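Writing for the Catalogue: Handout 4
Household Objects and the Short Entry
Tutor: Lensa Feyisa

Read this before the session on 23rd November. Last year a fair number of people read it during the session, and it showed.

1. What an entry is for

A catalogue entry tells a stranger whether they want to come and look at the thing. It has 100 words to do this. The stranger may be a researcher, a lender, or somebody settling an argument with a sister about which jug went to the museum. Write for all three. None of them cares how you felt when you opened the box.

The Kindthorpe collection, which we use throughout the module, has 2337 entries. The early ones were typed by a retired surveyor who measured everything and named nothing. The later ones were typed by his successor, who did the reverse. You will be tidying up after both.

2. Naming the thing

The first word should be the plainest noun you can defend. "Bowl" is good. "Vessel" is what people write when they are afraid of "bowl". "Receptacle" is what they write when they are paid by the letter.

If you don't know what the object is, say so and give the shape. Entry 84 reads, in full, "Implement, domestic, purpose unclear, unpleasant." I have never been able to improve on the first three parts. Please leave off the fourth. 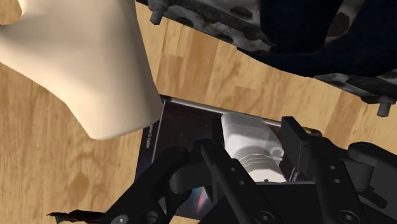 Makers' names go after the noun. "Jug, Trutitz" tells the reader what to picture first and who to credit second. "Trutitz jug" suggests there is a kind of jug called a Trutitz, and within a few years somebody will have written a dissertation on it.

3. Material, colour, condition

Keep these three apart. Students like to run them together ("worn blue enamel") and then nobody can search for any of them. One line each, in that order.

On colour, use words a child would use. The Wubshet bequest arrived with its own list, in which 107 items are described as "biscuit". I have asked which biscuit. The matter is with the family.

On condition, avoid "good". Good for what? "Chip to rim, handle firm" is worth a page of "good for its age", a phrase I'd like kept for uncles.

4. Where it came from

Write down what you were told and who told you. These are two facts, and the second often outlasts the first. A donor's story that the butter dish survived a shipwreck goes in as the donor's story. It may even be true. The Presell butter dish has so far survived two shipwrecks and a fire, depending on which cousin you ask. 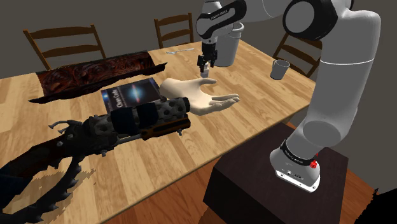
Don't guess dates from style alone. If you must, write "style of" and put your initials next to it, so that we know where to send the letter.

5. Cutting it down

Write the entry long, leave it overnight, then take out:
every "very"
every "interesting" (the reader will decide)
"believed to be", unless you can name the believer
any sentence that begins "It is worth noting"

What remains is usually about the right length. If it is still too long, look for the paragraph you are proudest of.

For next time

Choose one object from your own kitchen and write the entry twice, first as the surveyor and then as his successor. Bring both on paper, double spaced. Final portfolios are due in December, and the office closes early that month, as it does every year, to general astonishment.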